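Finally got round to Irkau last night, after Banafsheh had been on at me since September to watch it. It's one of those cheap submarine thrillers where everyone sweats a lot and shouts numbers. A crew goes down to fetch something from a wreck, somebody on board is a traitor, and you'll spot which one in the first ten minutes (he's the only man with a nice coat).

But I had such a good time! It runs to 142 minutes, which is far too long, and there are 2 endings stuck one after the other, but the fight in the torpedo room is brilliant - all elbows and spanners, hardly any cutting away.
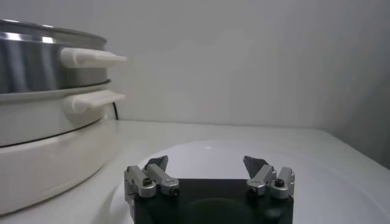

Liliana Colombo plays the captain and she's easily the best thing in it. She gets daft lines about honour and duty and says them as if she's ordering a sandwich. The music is dreadful, mind you, and the sea looks like a bath in most of the outside shots.

I'd still watch it again. Tirninen is next on my list - same director, set on a train this time.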